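# Chapter 9. Planning and Budgeting for a Robot Work Cell

Most institutions buy their first robot arm before they have decided what it will be asked to do. The arm is chosen from a catalog, the purchase is approved, and the remaining questions are left to the staff who receive it. This chapter takes the opposite order. It begins with the task, moves to the space and the fixtures the task requires, and comes to the arm itself only in its third section.

By the end of the chapter the reader should be able to prepare a written task statement, divide a budget between capital and recurring costs, compare two supplier quotations on equal terms, and defend a contingency line before a finance office. Readers who have worked through Chapter 8 will already have a floor plan and a power survey. Both will be needed in the exercises.

## 9.1 The task statement

A task statement is a short document, seldom longer than one page, that says what the equipment must handle, where the objects start, where they finish, and how often the work is repeated. It should be written in plain language and signed by the person who will be responsible for the cell. It should contain no product names.

The value of the statement lies in what it exposes early. Consider the planning file for the teaching laboratory at Sestmont, which is used throughout this chapter. The first draft asked for "an arm suitable for general manipulation." Three suppliers replied, and their quotations could not be compared, because each had imagined a different kind of work. Elif Naz Çetinkaya, who coordinated the purchase, withdrew the request and issued a second draft limited to small objects and drawers on a tabletop. The second round of quotations ran to the same headings and could be read side by side.

## 9.2 Capital and recurring costs

Capital costs are paid once and produce an item that appears on the inventory. Recurring costs return each year for as long as the cell is in use. The distinction is simple in principle – in practice, several items are easily placed in the wrong column:

- gripper fingers and finger pads, which wear and should be treated as recurring
- cables that move with the arm
- mounting brackets, usually capital, though often left out of the quotation altogether
- software support after the first year
- staff time for setup, calibration, and resetting the work between trials

The last item is the one most often missing. In the Sestmont plan, resetting was budgeted at 40 hours per term. The laboratory's records later showed that the work had taken 584 minutes in October alone, and the figure was revised before the next request was submitted.

Furniture and test objects also belong in the budget. They cost little beside the arm, but a task built around a drawer unit depends on that unit being available, in the same size and with the same handles, for the full life of the project. A second identical unit should be bought at the outset and stored.

**Figure 9.1.** Tabletop drawer work. The first view is from a camera close to the gripper; the other three are from beside or above the table.

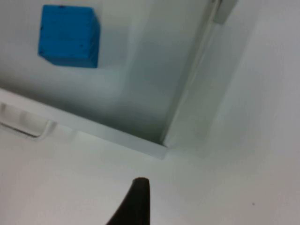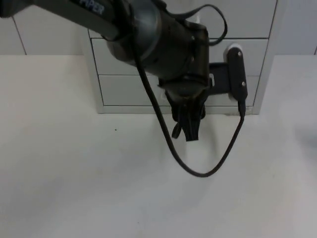
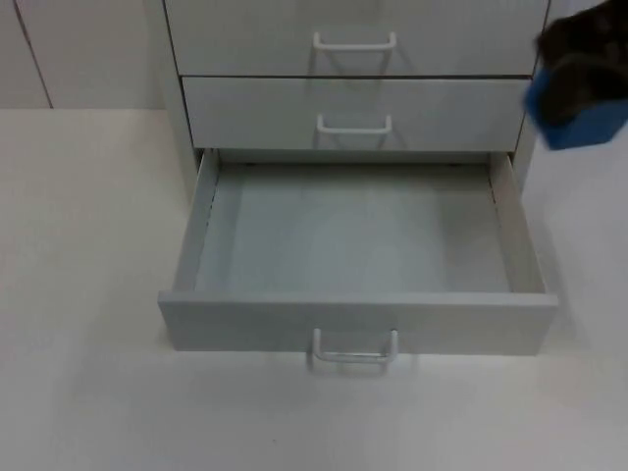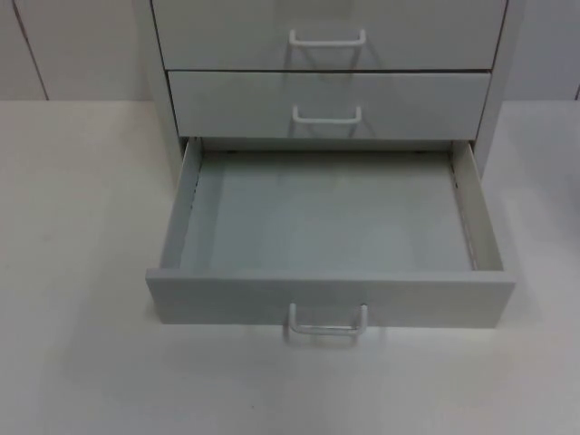 Once the task and its fixtures have been fixed in writing, quotations may be invited. The Sestmont laboratory received its final offers from Jotau, Tirkance, and Avcı. The lowest price came from Tirkance, but its offer excluded delivery, spare fingers, and any support after acceptance. When these were added, it stood roughly 31 percent higher than its cover page suggested and ranked second.

Two rules follow for the reader's own comparisons. Every quotation should be restated on a common sheet before prices are discussed, and any heading a supplier has left blank should be returned for an answer. A blank must never be read as zero.

## 9.3 Selecting the arm

Reach, payload, and repeatability are the figures suppliers print first. Each should be checked against the task statement in turn, beginning with reach. The distance that matters is measured from the planned mounting point to the farthest place the gripper must work, with the fixture in its most extended position – a drawer fully open, for instance, and not closed as it would be drawn on a floor plan.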